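Kullasa Film Screening, Press Day Inspection
Date: 26/04/2025
Venue: Nomura Hall, 500 seats

1. Fire exits clear: Pass. Re-hang the curtain at exit 2.
2. Red carpet edges taped: Fail. Loose on the Verkier Street side.
3. Barriers for photographers: Pass.
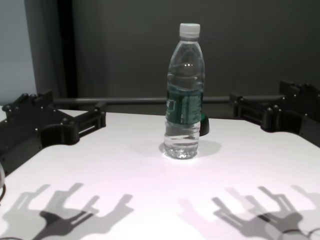
Who may open the cast entrance?
Only door staff holding a Tondon pass may open it.

4. Flash warning notices: Pass. Two posted in the foyer.
5. Interview lights secured: Fail. One stand lacks a sandbag.
6. First aid point staffed: Pass. Ten blankets held, as in February.
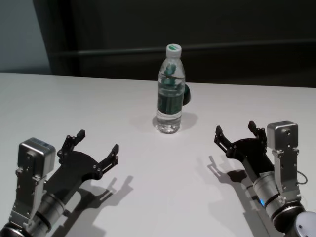
Bottled water, cap on, on a white table.

Items 2 and 5 must be corrected before doors open.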